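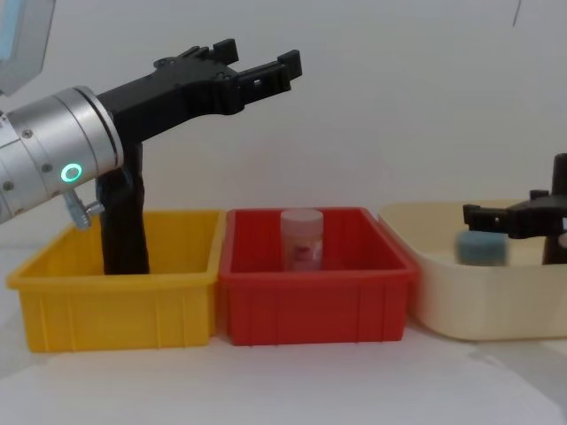

Sorting cell: equipment and budget notes

README for the Pisholm planning folder. Maintained by Dwayne Pruitt. Prices are in pounds, before VAT.

What is in the folder

quotes/ holds supplier quotes, one file per supplier
parts.csv is the parts list for one cell
spares.csv lists spares to keep on the shelf
layout/ has bench drawings, currently version 14

What one cell needs

Two arms, each with a two-finger gripper. A white bench top. Plastic bins in red and yellow, plus a wider cream tub. Test objects are small household things such as lidded jars and soft blocks. Buy the bins from one batch, as rim shapes vary between suppliers and the grasp settings have to be redone.

Budget lines

Grippers, pair, Sovimik: 3000
Bench and fixings, Babalola: 2156
Bins, test objects and cable ties: 400

The arms are on a separate capital request and are not in parts.csv. Nemia has quoted for brackets but left out delivery, so that line is blank until they reply.

Known gaps

No figure yet for replacement gripper fingers. Veikko Sjöberg is collecting wear records from the first cell and will add a rate to spares.csv in October. Electrical work is not included. Bench drawings before version 9 show the wrong depth and should not be used for ordering.

Changes

Send changes to Dwayne by Tuesday noon to get them into that week's order. Please edit the CSV files directly and leave the column names as they are, or the totals script will fail.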